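I've been reading laundry folding advice for a week and I have complaints. Thread.

1/ It started with a post on the Hosano blog claiming the average household loses 40 hours a year to "inefficient folding." No source. No footnote. I looked. The link under the number goes to a page selling drawer dividers.

2/ Then there's the Kandpal fold, which everyone has been sending me since Wednesday. You hold the shirt up by the shoulders, snap it, lay it down, tuck, tuck, roll. The video has 1,534 comments and most of them are people asking her to slow down.

3/ My first problem is the snap. Supposedly one good snap gets the wrinkles out so you don't have to iron. I have been snapping T-shirts my whole adult life and I own an iron. You can draw your own conclusions.

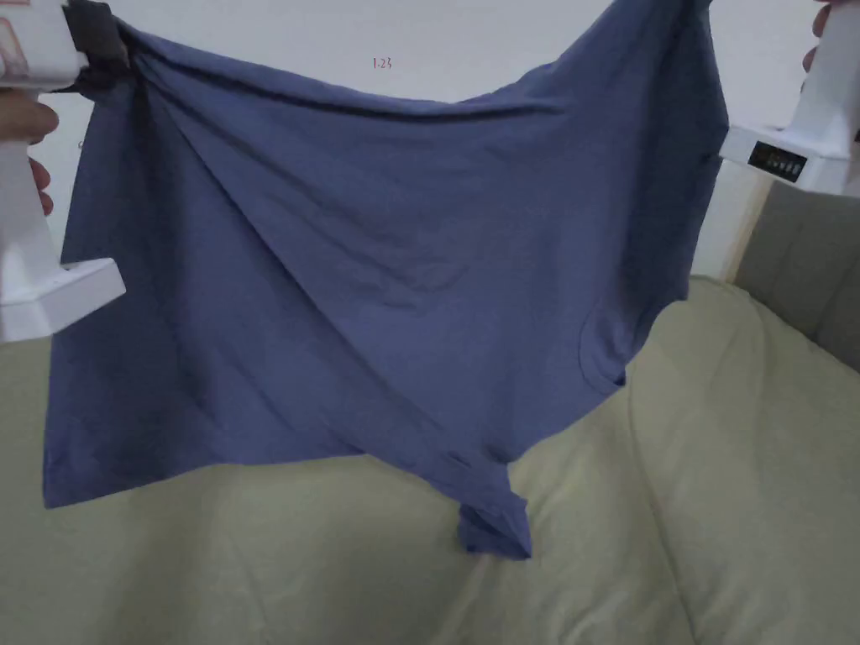

4/ Thin cotton knit does what it wants when you hold it up by two corners. The weight pulls down, the top edge sags in the middle, and you get creases running on a diagonal from wherever you grabbed it. Look at the blue one, pinched at both upper corners with the long creases heading down from the left grip. Snap that all you like. The creases start at the grip, and you're still gripping it.

5/ Someone will say "you need to hold it at the seams." I've tried the seams. Slightly better on a heavy shirt. On a thin one I couldn't tell the two apart and neither could my sister, who I made look.

6/ Second problem: "always fold on the bed." Every guide says this. Nornex even sells a folding mat to put ON the bed, which sort of gives the game away. If the bed was such a great surface, why am I buying a mat?

7/ A mattress gives when you press on it. You smooth one side and the other side creeps. A fitted sheet is worse, the cotton grabs the shirt and you end up dragging both. I fold on the bed too, because it's the only flat thing in my apartment big enough, but let's not call it a technique.

8/ The part they always skip in these videos is the bit between "lay it down" and "now it's flat." There's a cut. Every time. Shirt lands, cut, shirt is perfectly square with the sleeves out. I'd like to see those ten seconds please.

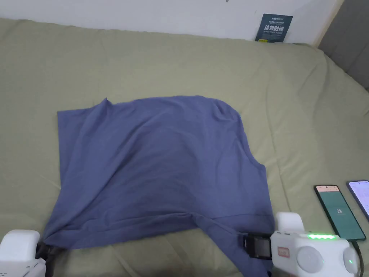

Blue-gray tee on the sage green sheet, still crumpled, with the phones lying next to it.

9/ You pull the bottom hem to straighten it and one corner twists. You fix the twist and the neck bunches up. I don't mind doing this, it's laundry, it's fine. I mind being told it takes two seconds.

10/ Now the storage claim. Evbridge says filing your shirts upright fits twice as many in a drawer. I did it for a month. I got a few more in, and then the row fell over whenever I took one out. Nowhere near twice. They may have a stiffer class of T-shirt.

11/ Things I will grant. Folding them while they're still warm does help. Doing all the same kind in a row helps, mostly since you stop thinking about it. And the upright thing is nice for seeing the prints, if yours have prints. Mine are nearly all plain blue.

12/ Things I still don't buy: the snap, the mat, the 40 hours, and the idea that a T-shirt you're going to wear under a sweater needs to be a perfect rectangle.

13/ A few people asked what I do. Face down, sleeves in, sides in, in half, in half again, stack. My mother's method. It has no name and there's no course.

14/ If anyone has the uncut version of the Kandpal video, send it. I'll watch the whole thing and post a correction if I'm wrong about the snap.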